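The colander was the last thing in the cupboard and Viera couldn't pack it.

Everything else, done. Plates in newspaper. The soup pot with the forks inside it. The van was coming at six and it was already ten past four, dark soon, November dark, the kind that comes up from the floor. The kitchen on Šimek Street had nothing left on its hooks.

"Leave it," Charito said from the hallway. Tape gun going. "It's a colander. They have colanders in Stestine."

"I know they have colanders."

"So."

So. Viera Malý, 60 years old, on her knees on the linoleum with a mint green colander in her lap. Her mother had carried it up these stairs in a pillowcase. Her mother drained noodles in it, washed cherries in it, put it on Ara's head the summer Ara was four and wanted to be a knight. Ara cried when it came off. Cried worse when the noodles went back in.
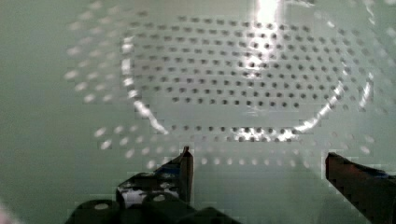

She used to look at the light through it. As a girl, holding it over her face by the window, one eye shut, the whole street chopped up into dots. The tram in dots. Mrs. Proro from downstairs in dots, beating a rug and yelling at somebody. Her mother would say put that down, you'll go crosseyed, and she'd put it down and the street would be just a street again.

Once she tried to count the holes. Got to 389 and the phone rang. It was the hospital, so she never started over, and after that it was a number she had in her head and didn't want. She'd see it on a bus, a receipt. 389. Her stomach would go.

"Viera." Charito in the doorway now, hair full of dust. Charito Umali who had taken the day off and hadn't mentioned it once. "The box is full. I can't get the flaps down."

"Take somthing out."

"Take what out?"

She looked. The good towels. The clock that didn't run. A bag of her mother's buttons, nearly 3,000 of them, or that's what her mother always claimed, who knows. The iron.

"The iron," Viera said.

"You need an iron."

"They have irons in Stestine."

Charito laughed, short, through her nose. Then she got down on the floor too, knees cracking, and pulled the iron out and set it by the stove. Held out her hands. Viera didn't give it to her right away. She put it up over her face first, one eye shut, toward the window.

Streetlamp on already. The roof across the way. A woman down there with shopping, hurrying, all in peices.

"What do you see?" Charito said.

"Tram's late."

She handed it over. It went in on top of the towels, upside down, and the flaps came almost together. Charito ran the tape across twice, three times. Bit it off. Downstairs a horn, already, way too early, and both of them yelling at once — wait, wait, we're coming — and Viera looking around for her shoes.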